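About Habte Small Animal Fostering

Habte places rabbits and guinea pigs from crowded shelters into foster homes, and from there into permanent ones. 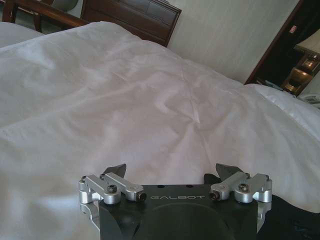

Why is there no building to visit, one adopter wrote in September, when every other rescue in the county has one? The same message asked how anybody could choose a rabbit without seeing it next to other rabbits.

Habte has no building by design. Animals live in private homes from intake to adoption. A rabbit in a row of cages tends to sit still and eat less, and its litter habits can't be judged. In a home, the foster records appetite, droppings, chewing, tolerance of handling and response to household noise. Adopters receive the full record before the first meeting, and the meeting takes place at the foster home.

Intake

Animals come to us from municipal shelters and from owners who can no longer keep them. Capacity is 50 animals at one time. When that number is reached, intake closes and a waiting list opens. The list is worked in order of date, with exceptions for untreated injury and for females likely to be pregnant.

Each new arrival is weighed, sexed and checked for mites, overgrown teeth and sore hocks. It is then held apart from resident animals for 28 days. Weight is taken daily during the first week and twice a week after that. Males are neutered before placement. Female rabbits are spayed once they are old enough and heavy enough for the vet to approve surgery.

Bonded pairs

Guinea pigs are placed in groups of 2 or more, or singly to a home that already has a compatible animal. Rabbits that have bonded in foster care are not separated. Introductions for a resident rabbit can be arranged on neutral ground, using the folding pens stored at our Vendik site. Pairs that fight are split the same day and tried with other partners after a rest period.

Housing standards

Adopters send floor measurements with the application. Wire floors are not accepted. Outdoor hutches are not accepted as the only housing. Hay must be available at all hours, and pellets are fed by weight. The current feeding table is sent with every adoption packet.

Records

All animals are entered in Wotau, our own case log. An entry holds the intake form, weight chart, vet notes and foster remarks. It stays open for the life of the animal, and an adopter may ask for a copy at any time. Animals returned to us, for any reason and at any age, go back under the same entry number.

Area and contact

Foster homes are located in Flenasico, Vendik and the towns between them. Adopters may live up to 200 miles away if they can collect the animal in person. We do not ship animals.

Applications are answered in the order received. Questions about an animal already in your home go to the foster listed on the packet, and urgent medical problems go directly to a vet who treats small mammals.

Page last revised 6 November 2021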